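Drirkari Garment Care - Staff Set-up Guide
Section 4: Hand Grippers and the Folding Station
Revised July 2019

Welcome to Section 4, and thank you for reading it before your first shift with the new equipment. Most of you have been folding by hand for years and are very good at it, and we have tried to write these pages with that in mind. If you are new to Drirkari, please read Section 2 (Sorting and Intake) first, as we will be using words from it without stopping to explain them.

The hand grippers are how the Durix folding station learns to handle soft things. You do the folding with a gripper in your hand, the camera on it records what you did, and the station is later trained on those recordings. Knitwear comes first, as it always has been the slowest part of the day.

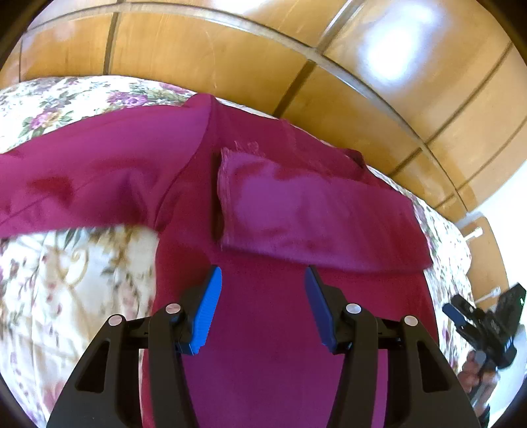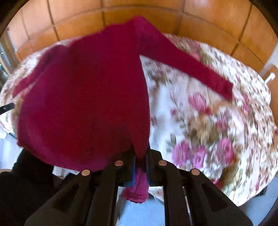 Knitwear, handled with the grippers on a bed.

4.1 What changes in your day

We would like to be plain about this part, because it was the first thing people asked at the February meeting and the answer we gave there was a little muddled.

During the set-up period, two people on each shift will record and everyone else will fold as usual. Recording is paid at your normal rate and counts as folding time. Your piece count is switched off while you are recording, so please don't hurry to make up numbers. A slow, tidy fold is worth far more to us than a quick one.

Once the station is running, it will take plain sweaters, T-shirts and towels. Pieces with beading, loose trim, repairs or any doubt about them stay with the hand team. Intake stays entirely with people. Savita Sisodia is drawing up the new rota, and she would much prefer to hear about school runs, bad shoulders and evening classes now than after it has been printed. If you would like to move over to repairs and finishing, there are training places for that too, and you can put your name down with her at the same time.

4.2 Before you start

1. Take a gripper from the charging shelf and sign it out in the Kusell logbook with your initials and the time.

2. Squeeze the handle slowly all the way in and let it out again. The fingers should meet evenly and open without sticking. A faint click is fine - a grinding feeling is not, so put the tool in the repair bin and take another.

3. Wipe both blue pads with a dry cloth. Lint builds up on them much faster than you would think, particularly after fleece.

4. Wipe the lens with the small gray cloth from the drawer. Please don't use the pad cloth for this, or your sleeve.

5. Press and hold the record button until the light is steady. If the light blinks for more than 7 seconds, the memory card isn't seated. Take it out, push it back in and try again.

6. Take off bracelets and watches, and push your own sleeves up past the wrist. Long cuffs have a way of getting folded in with the customer's sweater.

Note: Left-handed staff can use any gripper on the shelf. There is no special left-handed model, and the strap simply turns around.

4.3 Recording a sweater

1. Check the garment over before you record anything. If you find discoloration, a pulled thread or a frayed edge that isn't already on the intake ticket, write it on the ticket first. It takes half a minute and it saves a very uncomfortable conversation at the counter.

2. Lay the sweater out with the front facing down and both sleeves out to the sides. It doesn't have to be perfect. Customers don't send us perfect sweaters, and the station needs to learn from ordinary ones.

3. Bring the gripper in low, with the fingers open, and close the pads on a small pinch of fabric. An inch or so is plenty. Ribbed hems and cuffs are the easiest places to hold.

4. Lift before you pull. Dragging a knit across a surface stretches it and rubs the nap.

5. Fold one sleeve across the back, then the other. Open the fingers fully before you move your hand away, or the sleeve will come back with you.

6. Bring the hem up to the shoulders and set it down. Let go, and hold the gripper still for a moment so that the camera gets a clear view of the finished fold.

7. Press the button once to end the recording, and start a new one for the next garment.

If a fold goes wrong halfway through, please carry on and put it right while you are still recording. We know this feels strange, and several people on the first team kept stopping and starting over out of sheer good manners. Recordings of a person fixing a crooked sleeve are some of the most useful we have.

Caution: Never close the gripper on buttons, zippers or hooks. The pads will mark, and so may the garment.

Caution: Keep your free hand clear of the fingers. The grip isn't strong enough to injure you, but it pinches, and it is surprisingly good at finding the soft part of the thumb.

4.4 Resting your hands

Squeezing a handle is different work from folding, and you will feel it in the forearm for the first few days. Change hands whenever you like. After every set of garments, put the gripper down and shake your arms out, even if you feel fine. Sandro Negri has the stretching sheet from the physical therapist and is happy to go through it with anyone who would like company doing it.

If your wrist is sore the next morning, tell your shift lead and go back to hand folding until it settles. You do not need a doctor's note for this, and you will not lose your place on the recording rota.

4.5 Who sees the recordings

The camera points forward along the fingers. It will catch your hands, and sometimes a sleeve or a bit of your clothing. Sound is switched off at the factory and we have checked that it stays off.

Recordings go to the Chukwu server in the back office and are not used to check your speed, your breaks or anything else about how you work. That is written into the staff agreement, on page 2. If something personal ends up in a recording, give Somtochukwu Iyamu the tool number and the time from the logbook, and it will be deleted that same day.

4.6 At the end of the shift

1. Stop the recording and wait for the light to go out.

2. Return the gripper to the charging shelf, fingers open.

3. Put the memory card in the tray marked with your shift. Do not take cards home, even by accident in an apron pocket (please check your apron pocket).

4. Sign the tool back in.

For a tool that won't charge or a card that won't read, call Onyekachi Nwachukwu on extension 115. Questions about hours and pay go to Danjuma Dauda, whose door is the one beside the boiler room.

Continue to Section 5: Loading the Folding Station.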